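Home | Reviews | Kitchen | Table | Furniture | About

The Brestetis Fabric Placemats: A Review by a Man Who Spills

4 November 2019

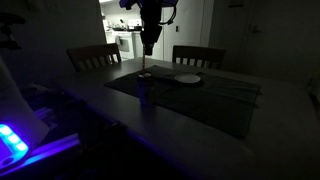

I bought my first placemats at the age of 41, after a soup incident I've been asked to stop describing at parties. Until then I ate the way my people have always eaten, directly over the furniture. The Brestetis mats come in one color I would call Dark, and they suit a table that was already leaning that way. I like them best with very little on top. A small white plate looks almost expensive against the fabric, while a dark cup does its best to disappear, which you should keep in mind if you reach for things without looking. I do, and I have the laundry to show for it.

First, the size. The larger mat is large. It holds a full dinner, a side dish and an elbow. On a table for two it is more of a territorial claim, and if you put another one next to it they will overlap unless someone gives ground. My wife lines hers up with the edge of the table. I put mine down at an angle and say it's casual. We've been having this discussion since July and I don't expect a ruling.

The fabric is soft, lies flat out of the package and doesn't have that shower curtain smell you get from the cheap vinyl kind. It grips a smooth table better than I expected, though not well enough to survive a person sliding a hot dish across it with confidence. Crumbs sit on top where you can see every one of them. Toast is a bad morning. Rice is worse.

Washing went fine. I did them cold with the dish towels and hung them over the backs of the dining chairs, where they dried with a faint crease down the middle from the top rail. You could iron it out. I know people who would. After 11 washes the color has held and the corners curl a little, and a heavy book overnight sorts out the corners.

Against the competition: the Trornier mats are stiffer and wipe clean, and they make a small clap when you set them down, like a lawyer with a folder. The Adwood ones are handsome and stain if you mention tomatoes. I'd still take the Brestetis over either for everyday dinners, and I'd take the Trornier if I had toddlers or were one.

Complaints, in the order they annoyed me. The care label is sewn on the front edge and scratches your wrist. The set comes tied with a ribbon that has to be cut, so there goes your gift if you wanted a peek. And the hem on one of mine came loose by a thread, which I pulled, so that one's on me.

Would I buy them again? Yes, on sale. Would I put soup on them? I have put soup on them.

400 shares | 3 comments

Comments

Kwadwo Dramani
Pull the label off with a seam ripper, takes a minute. Mine have been label free for a year and my wrists are grateful.

Wai-kit Kwan
Your wife is right about lining them up. Do they fit a round table at all?

lamptey_fan
No mention of the Lamptey cork ones?? Ugly but they will outlive us.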